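Gimemard Two-Arm Teaching Station

If you've ever tried to explain a small chore to a machine by typing, you'll know why we built the Gimemard. You sit down at the Kavus hand controls, take hold, and do the job at your own pace while both arms follow along on the tabletop.

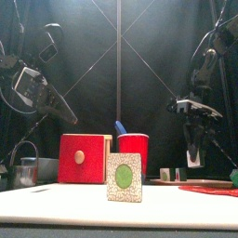
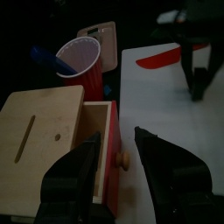 Most people get comfortable after 3 or 4 practice runs, and please don't worry if the first couple are clumsy (ours certainly were!). The recorder holds up to 264 runs before you need to move anything off it, and Hideaki Murakami on our support desk is happy to walk you through your first afternoon by phone.

Comes with 2 hand controls, table clamps and the Borero foot pedal.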